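Trotard Fragrance Help > Concentration and dilution

Eau de cologne at 4% turns cloudy after adding water. Is it the oils or the alcohol?

Posted by Jonatan Ljungberg, 2019-05-25

I am making a citrus cologne in the traditional style and cannot get it to stay clear. The formula by weight is 4% concentrate, 76% alcohol and 20% distilled water. The concentrate is mostly cold-pressed bergamot and lemon, with petitgrain, neroli, a little rosemary, and a small amount of a woody base sold as Skirnska. The alcohol is 96% by volume, undenatured.

Procedure so far: I weigh the concentrate into a glass bottle, add all the alcohol, swirl until clear, and leave it for two weeks in a dark cupboard. It is clear at that point with a slight yellow-green color. Then I add the water. The first half goes in without trouble. Somewhere in the second half the liquid goes milky and stays that way. After another week there is a thin waxy layer on the bottom and the liquid above it is still hazy.

The test batch was 272 g. I would like to scale up once this is solved, so I don't want to depend on filtering through six papers every time. Things I have tried:

Shaking it harder. No change.
Warming the bottle in a bath of warm water. It clears, then clouds again when it cools.
Leaving out the Skirnska base. Slightly better, still cloudy.

I have seen commercial colognes with more water than this on the label, or at least I assume so from the 70% vol. marking, and they are perfectly clear. What are they doing that I am not?

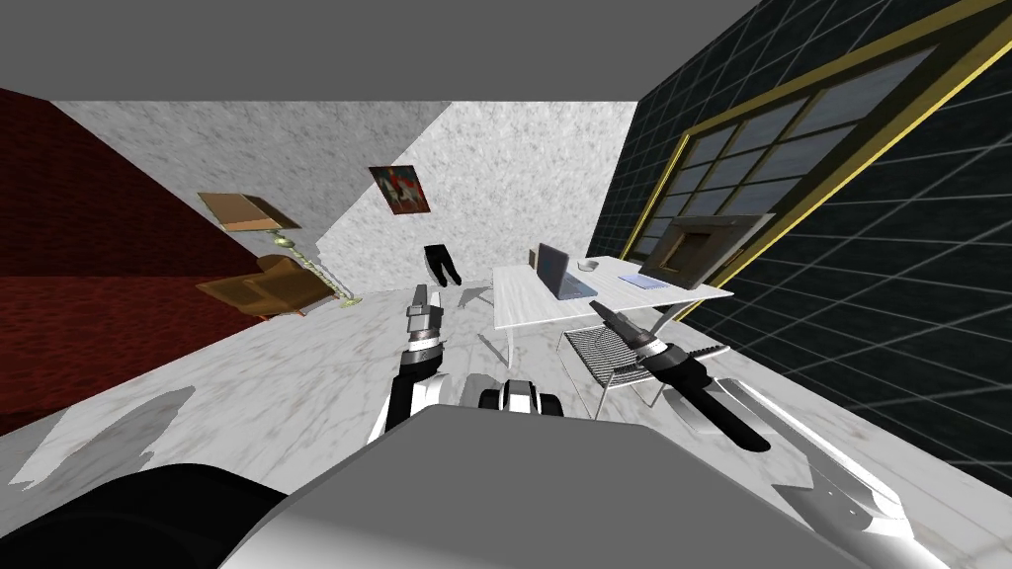
Prasanna Sarkar replied that the clue is in the warming test. If the haze goes away with heat and returns on cooling, you are past the solubility limit for part of the concentrate at room temperature. Shaking will not fix that.

There are two separate problems in your bottle.

The first is waxes. Cold-pressed citrus oils carry non-volatile material from the peel: waxes, coumarins, some pigment. It dissolves in strong alcohol and drops out when the strength falls. That is your layer on the bottom. Distilled lemon and the furocoumarin-free (FCF) grades of bergamot contain much less of it. FCF bergamot is also the safer choice on skin, as standard cold-pressed bergamot is phototoxic above a low level. Check your total against the current limits before you scale up, whatever you decide about the clouding.

The second is terpenes. Limonene makes up most of a lemon oil and it has very poor solubility in dilute alcohol. That is the milky part, and it is an emulsion of fine droplets, so paper will take out some of it and leave the rest. Houses that sell clear colognes at 70% vol. will often use terpeneless or folded citrus oils, a solubilizer, or both.

Also look at your actual strength. Do not read your 76% as 76% vol. Your alcohol is 96% by volume, and that is close to 94% by weight, so the finished product has a bit over 71% ethanol by weight. By volume that comes out higher, near 79%. So you are still stronger than the bottles you are comparing with, and it clouds anyway. That points at the oils.

What I would do, in this order:

1. Cut the water to 10% and make up the difference with alcohol. If it stays clear at room temperature and after a night in the refrigerator, you have a usable product with no other change.

2. If you want the water back, replace half the lemon with a five-fold lemon and reduce the total, as it is much stronger. Expect to rebalance. Folded lemon smells flatter in the opening and you may need a trace of citral or a little more petitgrain.

3. Chill before you filter. Put the finished liquid at the lowest temperature you can manage for two or three days and filter it while it is still cold. Filtering at room temperature leaves behind anything that is only just dissolved, and it will cloud the first time a customer leaves the bottle in a cold car.

4. Add the water slowly, with stirring, and stop at the first haze that does not clear within a minute. Write down the weight. That is your limit for this concentrate at that temperature, and it is worth more to you than any published ratio.

On solubilizers: PEG-40 hydrogenated castor oil will work. Try equal weight with the concentrate and go up if needed. It leaves a slight tackiness on skin and can foam when shaken. For a splash cologne I would avoid it.

Grendalel

Had the same trouble with an orange one. I just used less water and it was fine. Some people like it cloudy.

Pramanik

Mostly agree with Prasanna Sarkar but would change the order. Do the cold test first on what you already have. It costs nothing and tells you how much of the haze is wax.

Split the batch into two small bottles. Leave one alone. Put the other in the freezer overnight, decant off the layer, filter cold through a coffee filter and then a lab paper, and let it come back to room temperature. If it is clear, wax was the main cause and chill filtering is your answer. If it is still milky, it is the terpenes and you need to change either the oils or the water.

Keep the freezer bottle well closed and away from anything with an ignition source. An ordinary household freezer has a thermostat and a light switch inside it, and a leaking bottle of strong alcohol is a real hazard. A bottle with a proper screw cap inside a second sealed container is the minimum.

One more point on scaling. I went from bench samples to 1,174 g of a similar formula last November and the larger batch clouded at a lower water content than the small one. Same oils on paper, but the bergamot was a new lot. Run the water titration again for each new lot of citrus. It takes ten minutes on a 10 g sample.

I would also put the Skirnska back. You said leaving it out made only a slight difference, and a citrus cologne with nothing under it will be gone in half an hour.

Jonatan Ljungberg

Thank you. The volume and weight mix-up explains my label comparison. I have a bottle in the cold now and have ordered FCF bergamot. I will post the titration weights when I have them.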